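Product Review: Numetti Two-Arm Household Unit, Refrigerator Tasks

The Numetti was assessed at the Dunmore test kitchen in August as part of our study of whether machines can take over ordinary household chores. Reviewer: Pauline Mapplebeck.
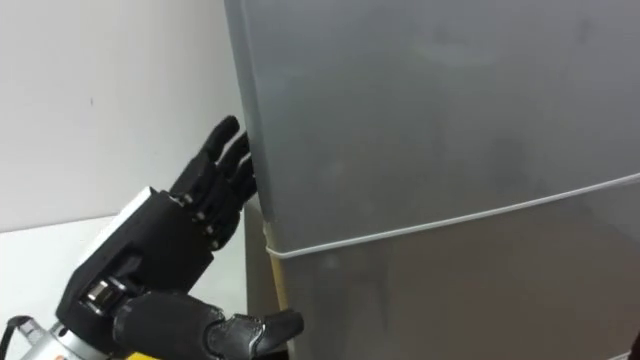

Door Handling

The hand has segmented black fingers and a thick thumb, and it takes hold of a refrigerator door by its narrow side edge. This is a demanding grip. A person opening the same door would give it no thought, while the unit requires careful placement of the arm before any pull is made. Households should expect to supervise this step. The Kultden unit reviewed previously was faster at the door but less gentle with it.

Food Handling

Apples are a fair test, being round, firm and easily bruised. The padded black gripper can be brought up against an apple on the compartment shelf, with a basket on the table beside the refrigerator.

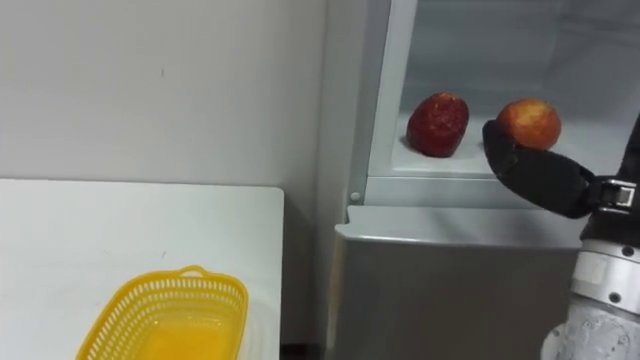
Assessment

The unit is suited to research kitchens and to patient owners. It does not yet replace a person putting away groceries. Rating: 6 out of 10. The Virkton service plan is sold separately and was not reviewed.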